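Do we really need written safety rules for a small arm on a workbench?
Asked in Workshop & Automation - 3 answers

I run the bench side of things at a small outfit called Verley. We sort mixed household goods (bottles, cans, boxes, tubs of wipes, that kind of stuff) with a gripper, mostly to find out what it can and can't pick up. Nothing heavy, nothing sharp. Up to now our "rules" have been whatever the person who set it up told the next person, and that's been fine, or at least nobody got hurt.

Then in May we signed up for shared space at Trurnelero and their site manager wants a written procedure before we get our badge. She mentioned a risk assessment, a marked area and a "speed policy". I have none of those. I have a sticky note that says HOME BEFORE LUNCH.
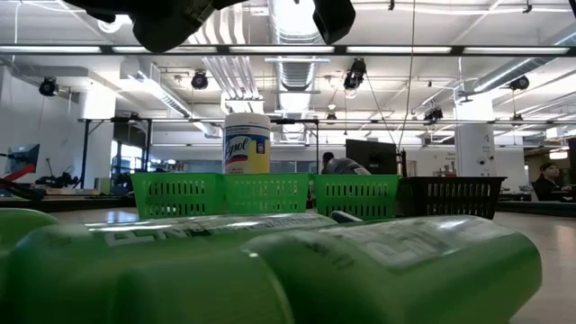 What bugs me is that most of the stuff I find online is written for car plants, with fences and light curtains and a locked gate. We've got desks and monitors in the same room, and people work at them all day. I can't fence that off, and I don't think the other tenants would love me if I tried. So my questions are:

Is there a sensible minimum for a setup this size? Do I need to read the full standards or is there a short version? And does it matter what we're picking up, or only what the arm is? I kind of assumed a light arm means light rules, but the manager didn't seem to think so.

We normally run at 50 percent speed, if that helps. She needs something from me by Friday and I'd like it to be something we really follow, so please don't just paste me a template!

Answer 1 (accepted)

I went through the same thing two years ago when we moved our bench into Sowerby, and I was grumpy about it for a week and then pretty glad we did it. So, first off, your manager is right, and a light arm doesn't get you off the hook. The risk assessment is for the whole job: the arm, the gripper, the thing in the gripper, the table, and whoever can wander up to it. The one you want to look at is ISO 12100 for how to do the assessment, and ISO 10218 for the robot side. If you're in the US you'll also hear people say R15.06, same family. No, I wouldn't try to read them cover to cover by Friday. Get the manual for your arm, read the safety chapter (it's usually near the front and everyone skips it), and write down every place where a hand could get squeezed.

Do that standing at the bench, not from your desk. I missed half of mine the first time. Gripper fingers are the obvious one. The less obvious one for us was any bit of frame fixed to the tabletop, where you get a rail or a bracket and the fingers come down close to it and there's your pinch point. Same with bolt heads and anything round that turns. 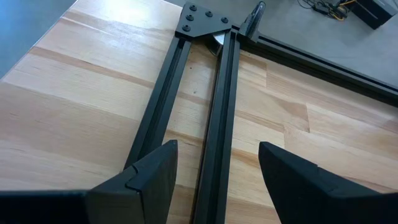 Gripper fingers over black extrusion rails and a bolted plate on a butcher-block style top.

Walk that area with the arm powered off and move it by hand if yours lets you. Then put the list in a plain table - what could happen, how bad, how likely, what we do about it. Ours came to 2 pages. I still have the first draft somewhere and it's embarrassing, but it was enough to get us in.

For the marked area we used floor tape. I set ours 600 mm past the farthest point the arm could reach with the longest item in the gripper. That's our number from our assessment, please don't copy it, work out your own from how fast you run and how quickly it stops. And measure the stop! We never had, and it coasted more than I would have bet.

Speed policy sounds fancy but it's a paragraph. One speed for teaching with a person close by, one for running with everybody outside the tape, and who is allowed to change it. Careful with your 50 percent, by the way. Percent of what? On our controller it was percent of whatever the program asked for, so it told you very little. Write it in mm per second. The usual ceiling you'll see for manual mode is 250.
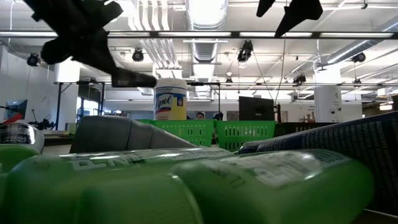 And yes, what you pick matters, quite a lot. A bottle lying on its side rolls, a full one lands on your foot, and if something leaks near the cables you've got a different problem. We sort our items into OK, OK with lid taped, and never. Spray cans are in never. Keep the list on the wall next to the e-stop and date it when it changes. Also people reach in to fix a fallen item while the arm is paused, everybody does it, I did it last month. Paused isn't stopped. Make that a rule with its own line and hit the e-stop first, every time.

Sorry, that got long. Happy to look over your table if you post it.

Answer 2

Just buy a collaborative arm and you don't need any of this. We have a Lustar and we never did paperwork for it. It stops when it touches you.

Comment on Answer 2: Please don't follow this. The arm might stop when it bumps you but that says nothing about the gripper or what it's holding. Ask anyone who has had a finger between two hard jaws.

Comment on Answer 2: ok fair, ours only has a suction cup on it

Answer 3

Agree with the first answer, I'd only add a couple things from our place. Check your e-stop at the start of every shift and have the person sign for it, it takes a few seconds. And put the e-stop where the operator stands. We had ours bolted to the back of the table for a year because that's where the cable reached, so you had to lean past the arm to hit it.

Also tell the desk people! They share the room with the thing and they usually get no training at all. We do a ten minute chat with new folks, where the tape is, what the button does, who to call if it's making a noise. I give them the chance to press the e-stop too so they aren't scared of it.

If your marked area is cramped, turn the arm so the far side of its reach points at a wall. Free fix, and it got us back a whole desk.

Reply from asker: Thanks both. Powered it off this morning and started the list, I'm on my second sheet already and haven't got to the cables yet. Sticky note stays up for now.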